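Tags: Workplace, Automation, Interviews

When Undico opened its packing site at Dudgate, Selim Başaran started on the returns bench. His job was to take items out of one tray, check them and put them into another. He still works at Dudgate, but he no longer spends whole shifts at the bench. For most of the week he demonstrates the work to a machine, using a hand-held gripper, and the recordings are used to train the two robot arms that now handle part of the returns.

I spoke to him in the canteen in March, at the end of an early shift. He had brought his own tea.

"People think I program it," he said. "I don't know how to program anything. I pick things up and put them down, same as before, but I do it with the gripper and I do it slower."

The change was announced at a shift meeting. Başaran says the managers were clear that the arms were coming and less clear on what would happen to the people on the bench. There were 10 of them then. Three have moved to goods-in, one has retired, and the rest share the bench work and the recording between them.

He was asked to try the gripper because he was quick. That was no help at first. "You've got your own hand and you know what it does. With this you've got two fingers. If something's lying flat you have to think how you'd get under it. My first week was rubbish. They threw most of it out."

A good day now is 700 recorded picks. He finds that harder than the old target, which was higher. Both fingers have to be opened fully before each approach, and the approach has to be steady. If he rushes, the take is marked as bad and he does it again.
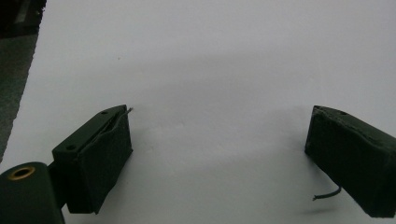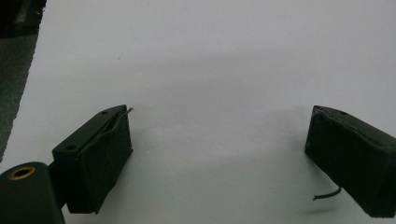 Ngọc La sees it differently, and told me that the recording work should carry a higher grade than the bench. Her argument is that the company keeps what people know after they have gone home, and the pay should say so. The request has been with the site office since the winter and there has been no answer yet.

Başaran agrees with her on the pay. On the work itself he is more even. "My back's better. I'm not twisting to the tray all day. But my wrist gets sore from holding the thing, so you swap one for the other." He takes a break every hour and says he had to ask for it.

I asked whether he minded teaching a machine his own job. He took a while over that.

"I did mind. I went home and said to my wife, I'm training the lad who replaces me, and he doesn't even say good morning. Then you see it drop a bottle of shampoo for the fifth time and you feel a bit calmer." The arms are good with boxes, he says, and poor with anything in a soft bag. Bags still come to the bench.

What he misses is the talking. On the bench people faced each other. The recording tables are set apart so that nobody's sleeve gets in the way, and he can go a morning without a conversation. He has asked for two tables to be put side by side, and has been told it will be looked at when the next arms go in.

His contract runs on as before. He would like a proper job title, as his payslip still says returns operative. He finished his tea and went to catch the ten past two bus.

Comments (3)

Gunther Tiedemann
We had the same at Natier. The recording work was paid at bench rate until people stopped putting their names down for it, then it went up.

Volkan Polat
Would have liked to hear from a manager as well. Who decides when a take is bad? At our place it's somebody in another building.

Tarık Tatlı
Sore wrist is no joke. Ask for a strap or a counterweight, Selim, and get it in the accident book now.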